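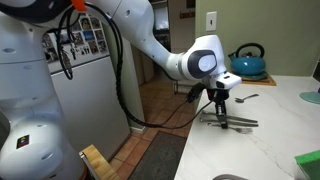

Winter checks on an older car, done in the driveway, no hoist. Started writing these down after the second flat battery in a month and the list kept growing. Get everything laid out before you pop the hood. It pays to have the small stuff laid out where you can see it, and not rolling around in the bottom of a bucket. Wipe things as you put them back. Anything missing at the end is still in the engine bay, go find it.

Battery first

Terminals off, negative first. White or green crust gets baking soda and warm water, old toothbrush, rinse, dry. Wear glasses. Proper ones, not the ones you read with.

Voltage after the car has sat overnight. 12.6 is good, 12.4 is meh, under 12.2 put it on the charger and test again tomorrow. If it drops back again, it's done. Don't nurse it through January, you will lose.

Positive back on first, then negative. Snug, not gorilla tight. Battery posts are soft lead and I have wrecked one.

Hold-down clamp. Everybody skips it. Mine was rusted to nothing and the battery was sliding a half inch each way. New one from the Lisari counter, a few bucks, ten minutes.

Coolant

Cold engine only. Not "it's been parked a while" cold. Overnight cold.

Get a tester, the cheap kind with the floating needle is ok for this. Mine reads to -45 and I want at least -37 where we are. If you've been topping up with plain water all summer (guilty) this is where it catches you.

Check the colour but don't trust it. Green, orange, pink, they're all over the place now and two brands in the same colour can be different stuff. Look up what the manual asks for. If you don't know whats in there, drain it and start fresh.

Hoses - squeeze them. Should feel firm with a bit of give. Crunchy is bad, mushy is bad. Look hard at the ends under the clamps, that's where they split.

Never pour it down the storm drain. Dogs drink it, it kills them. Old jugs with lids, label them, take them to the depot.

Tires

Pressure falls as it gets colder, close to 1 psi for every 5 or 6 degrees Celsius. So set it in the cold, in the morning, before you've driven anywhere. Number's on the door jamb sticker. The one on the sidewall is the maximum, ignore it.

Winters on when it's steady below 7. Mark the summers with chalk before you stack them, LF RF LR RR. I forgot one year and spent an evening staring at tread.

Clean the hub face with a wire brush before the wheel goes on. Rust there will hold a wheel off true and you'll blame the balance. Then torque the nuts in a star pattern with the wheel just touching the ground. Go back over them after 100 km or so. Do it! Put a note on the dash.

Jack stands every time, on the flat, far wheels chocked. The jack is for lifting. It's not for holding up a car with you under it.

Wipers and washer

Run the summer fluid right out before you fill with the -40 stuff or it'll just freeze diluted. Hold the lever until you smell the new one coming through.

Blades, I get the Wostileck ones with the rubber boot, they don't ice up as bad. Lay a folded towel on the windshield before you take the old blade off. A bare arm snapping down will crack glass. Ask me what a windshield costs.

If a nozzle's plugged, a sewing pin. Gently. Don't push it in so far the jet comes out.

Doors and locks

Silicone on the door seals, all the way round, rag not spray. Otherwise one morning you pull the handle and it comes off in your hand with the door still shut.

Graphite in the lock cylinders. No oil, it gums up in the cold. Hinges get white lithium grease.

Block heater

Plug it in now and listen. A faint hiss or tick from down by the block means it's working. No sound, check it with a meter before you decide it's dead, sometimes it's only the cord. My cord was chewed through right at the plug end. Mouse, I think.

Use a heavy outdoor extension cord, 12 gauge if you can, as short as will reach. A skinny indoor one gets hot. Put it on a timer for 3 or 4 am if you leave at seven, no point running it all night.

What I spent this year

Charger, the Dolico one, 149 on sale, regular 212. Would have been fine with a smaller one but I wanted the kind you can leave hooked up. Coolant and washer fluid, 30. Wipers I had from last year's clearance. So under 200 for the lot, and that's with a charger that should last me ages.

Keep in the trunk

Shovel, short one
Booster cables, the long thick kind
Scraper AND brush
Blanket, toque, old mitts
Bag of sand or kitty litter
Flashlight, batteries out and taped to the side so they dont die in there

Odds and ends

Floor mats - pull them up and check underneath. Damp carpet means foggy windows till April. Find out where it's getting in, usually the cowl drains packed with leaves. Scoop them out by hand then a cup of water to see it runs clear.

Cabin filter too, same reason. Behind the glovebox on mine, two clips and a lot of swearing.

Fuel above half when it's really cold.

Spare tire, when did you last check it? Mine had 11 psi in it.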